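Moving a bench job over to a robot arm: what to do with the people side

Updated June 15, 2026

Quick version of how we did it at Clastix, Etham site. Board recovery: memory and processors out of old desktops, sorted, into holders, off to test. Used to be six people on one bench, all by hand. Nearly 4,000 parts in October, sore wrists all round.

1. Write down the job first. Every step, as done, not as the old work sheet says. Ask the bench. They know which slots stick.

2. Split it. Dull and repeated goes to the arm. Judging stays with people: bent pins, cracked boards, anything odd.

3. Tell everyone before the arm gets bolted down. We told them after. Bad week. Say who moves where, and what pay does (ours stayed the same).

4. Train the bench crew on the pendant, not just the engineers. We gave each person 24 hours of paid time on it. Start with stop, then slow jog, then moving one taught point. Don't skip the stop part even if they say they know it.

5. Fix the holders togehter. Ours came from the Drusumau shop and the first set was too tight. Bench people spotted it in a minute. Print, try, print again.

6. Run slow. Half speed for the first 1,178 parts, one person watching, notes on paper. Every miss gets a line: what part, which holder, what you did.

Holders on the gray board, then the arm with the pendant behind it:

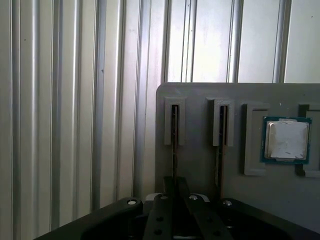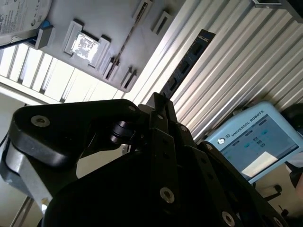 7. Rotate. Two hours minding the arm, then back to inspection. Minding it all day is worse than the old job, people told us so and they were right.

8. Change the targets. If you keep the old parts per person number it makes no sense any more and people will chase it anyway. We count misses caught insted.

Still open for us: who gets called when it stops on night shift. Write that down before you need it.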